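Cahier d'atelier – pliage de vêtements, pinces à main
2/2/22

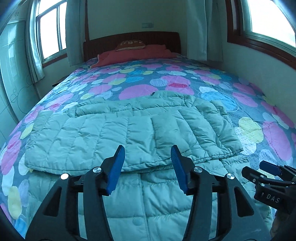
Ruoxi Duan trouve qu'on ferme trop tôt, tous autant qu'on est. D'après elle, on voit dans les enregistrements de la semaine passée que les doigts commencent à se rapprocher alors que le tissu n'est pas encore entre les deux patins, et que du coup la politique apprend à pincer du vide en espérant que ça gonfle tout seul. Elle propose qu'on marque un arrêt franc avant chaque prise, quitte à perdre en rythme, et qu'on en reparle une fois le prochain lot entraîné.

Bon. Je suis d'accord sur le constat, moins sur l'arrêt franc. J'ai essayé sur la doudoune vert pâle et voilà ce qui me gêne : si je m'arrête avant chaque prise, je m'arrête n'importe où, parfois haut, parfois au ras de la couture, et je crains que le modèle retienne surtout l'arrêt. On a déjà eu ça avec les torchons chez Halness, où le bras restait planté au-dessus du tissu comme s'il attendait le bus. Je préfère une descente lente et continue, pinces grandes ouvertes jusqu'au contact, et fermeture seulement quand je sens le matelassage s'écraser un peu. À tester des deux façons, de toute manière. Quatorze démos de chaque et on compare, ça ne coûte qu'une matinée.

Pour mémoire, la consigne de pliage en cours (version Dalgleish, celle que tout le monde devrait avoir sous les yeux et que personne n'imprime) :

Vêtement posé à plat sur le lit, col vers la tête de lit.
Manches ramenées le long du corps, sans les croiser.
Rabattre une partie sur l'autre, en prenant par l'ourlet et jamais par le milieu d'un boudin.
Lisser une fois, une seule, du plat des doigts fermés.
Ouvrir, reculer les deux pinces, attendre deux secondes, couper.

Le « jamais par le milieu d'un boudin », c'est moi qui l'ai ajouté en mai dernier et je le maintiens ! Sur du coton on attrape où on veut, ça suit. Sur du matelassé, si on prend en plein rembourrage, on n'a en main que l'enveloppe, l'isolant glisse dessous et le pli part de travers. L'ourlet est plus dense, il y a de la couture, les patins striés accrochent bien mieux. Et puis pour la caméra c'est un repère qui se voit : une ligne sombre bien nette sur un tissu clair, on ne va pas s'en plaindre.

Ce qui reste pénible, c'est la manche de droite. Ma pince droite vient dessus en oblique, et comme je suis droitier j'ai tendance à la laisser traîner là pendant que la gauche travaille. Il faut que je perde cette habitude : une pince qui ne fait rien doit être reculée et tenue immobile, pas posée sur la zone que l'autre va chercher à voir. J'ai relu trois de mes prises ce matin et dans les trois la main paresseuse est à un endroit différent. Pour un humain ça ne change rien, pour l'apprentissage c'est du bruit pur. Je me note : coude collé au corps quand la main est au repos. (Et si quelqu'un a une meilleure idée que le coude collé, je prends, parce qu'au bout d'une heure l'épaule proteste.)

Question du couvre-lit. Grevbridge nous réclame des fonds variés et là ils sont servis : de grands ovales magenta, du turquoise, du jaune-vert, sur un fond gris-bleu. Ma crainte, c'est le jaune-vert. La doudoune tire sur l'eau dès que la lumière change et je ne suis pas sûr que la segmentation fasse toujours la différence entre le bord du vêtement et un motif de la même famille de teintes. Par contre sur le magenta le contraste est superbe. Donc deux emplacements à prévoir pour le même vêtement : un centré, et un décalé vers les motifs clairs, pour voir où ça décroche. Ne surtout pas changer le couvre-lit entre les deux, sinon on ne saura pas ce qu'on mesure.

Lumière : fenêtres des deux côtés, rideaux ouverts, pas de lampe. Les vis des pivots renvoient pas mal, surtout à gauche. J'avais pensé à un point de feutre noir dessus, Ruoxi dit non, que les pinces doivent rester identiques d'un lot à l'autre et que le modèle s'en débrouillera. Elle a sans doute raison. Je ne touche à rien.

Côté comptage, le lot Polau en est à 1489 épisodes validés sur les 3000 demandés. Presque la moitié, donc, mais la moitié facile : t-shirts, serviettes, un peu de pantalon. Tout ce qui est épais est devant nous. Je ne veux pas qu'on s'amuse à remplir avec des serviettes pour faire monter le chiffre, on l'a fait une fois et on s'est retrouvés avec un bras champion du monde de la serviette et incapable de plier un gilet.

Sur le tri des essais ratés, on n'a toujours pas de règle écrite et ça commence à se sentir. Mon usage à moi : si le tissu m'échappe et que je le reprends proprement dans la foulée, je garde, c'est même précieux, le modèle a besoin de voir comment on se rattrape. Si je dois reposer une pince et tirer avec la main, je jette. Entre les deux il y a une zone grise où chacun fait à sa sauce. Ruoxi garde plus que moi. Je propose une étiquette « reprise » à part, au lieu de mélanger avec les prises propres, comme ça on pourra entraîner avec et sans. Il faudrait juste que l'outil d'annotation accepte un champ de plus, je demande à Halness.

Autre chose, vu en rejouant les trajectoires : quand les deux pinces s'approchent l'une de l'autre au-dessus du pli, l'estimation de pose devient nerveuse, on a de petits sauts de part et d'autre. Je soupçonne le tissu, qui occupe presque toute la vue de la caméra à ce moment-là, avec des boudins qui se ressemblent tous. Quand on garde un bout de mur ou de fenêtre dans le champ, c'est bien plus calme. À essayer donc : tenir les poignets un poil plus relevés pendant le rabat, pour que le fond de la pièce reste visible. Ça oblige à pencher le buste, on verra si c'est tenable sur une séance entière.

À faire :
– refaire la comparaison arrêt franc / descente continue, même vêtement, même couvre-lit
– demander le champ « reprise » à Halness
– recopier la consigne Dalgleish en gros et la scotcher quelque part
– vérifier l'ouverture à vide des deux pinces avant de commencer, j'ai l'impression que la droite s'ouvre un peu moins qu'avant mais je n'ai pas mesuré
– trouver un deuxième vêtement matelassé, foncé si possible, avec une fermeture éclair

Pour la mesure d'ouverture, prendre le pied à coulisse et pas la règle souple, et noter les valeurs ici avec la date.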